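# About Our Workshop

Zarnska is a small shop that sets up and looks after robot cells for people who take old electronics apart. Salvador Guerreiro started it with one secondhand arm and a bench he built himself, and Intan Mandagi joined him the following April, mostly (she says) to stop him from buying another arm. There are 5 of us now, and we have worked on 348 service calls together, which still surprises us when we look back through the book.

The cell we get asked about most is the one we call Pullus. It has two arms, an aluminum work surface, and a steady diet of desktop computers, and it is the machine all our new people learn on.
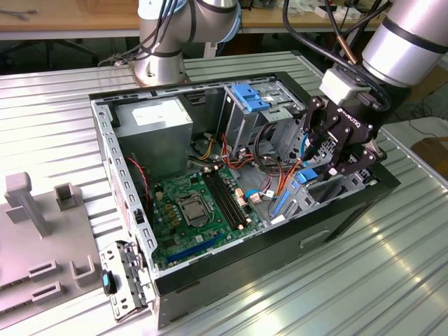

**Madisetti, November 17, 2019**

We like to set a cell up slowly. The tower goes down on its side with the panel off, and then we spend a good long while teaching the gripper where the drive bays are before we let it pull on anything. Ridwan Hartono does most of this teaching, and he is wonderfully patient about it – he will bring the fingers down to the same blue latch all morning if the angle doesn't please him. Loose wires are the usual trouble. A bundle that hangs an inch lower than it did in the last case can spoil a perfectly good approach, so we go over the path again for every new model of case.

Looking after the gripper is a quieter job, and Melur Raju has made it her own. She checks the joints and the screws every 7 days, wipes down the links, and follows the cables back along the arm, feeling for worn spots. If you visit, she will gladly show you how, and you may find an hour has gone by!
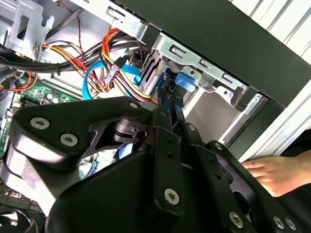 *Gripper fingers at the blue latch in the drive bay, with a hand on the linkage.*

Essam Amrani answers the phone and drives the van. He came to us from Gunawan, where he kept 3 packing lines going, and he has a gift for working out what is wrong from the way a customer describes the noise. Do tell him about the noise. If he can't settle it over the phone, he'll come out and have a look, and he is always glad of a cup of coffee when he gets there.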